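Unit 2: Furnishing the Shared Workplace

Staff Areas and Breakout Rooms

This unit considers how furniture and fittings are chosen for the parts of an office that are not used for desk work. Students should read it together with the floor plans for the Clerkby building, which will also be needed for the written exercise.

A breakout room has to serve several kinds of use in the course of a day. People eat there, hold short meetings and sometimes work alone. The plan should therefore begin with a record of who uses the room and when. At Clerkby the busiest period starts at noon, and the seating plan was drawn up for that hour.

Table height is the first decision. A standard dining table suits meals and laptop work; a high table takes up less floor but excludes some users and should never be the only type provided. Surfaces should be easy to wipe and should not reflect strong light.

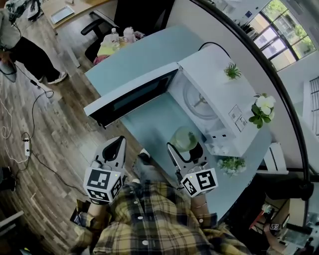

Microwave oven on a light blue table, door fully open.

Appliances need clear space on the side where the door swings, and the route to them should not pass behind occupied chairs. Check the depth of every worktop against the maker's instructions before ordering -- not after delivery. In the Clerkby plan the worktop is 800 mm deep, and the room seats 22.

Storage is often left too late. Shared cupboards should be labelled, and heavy items kept between knee and shoulder height.

Written exercise: compare the Flaslow and Athumani layouts in the course folder. State which you would recommend for a staff area open to visitors, and give your grounds with reference to seating, circulation and cleaning. Answers should not exceed 1127 words. Submissions close in January.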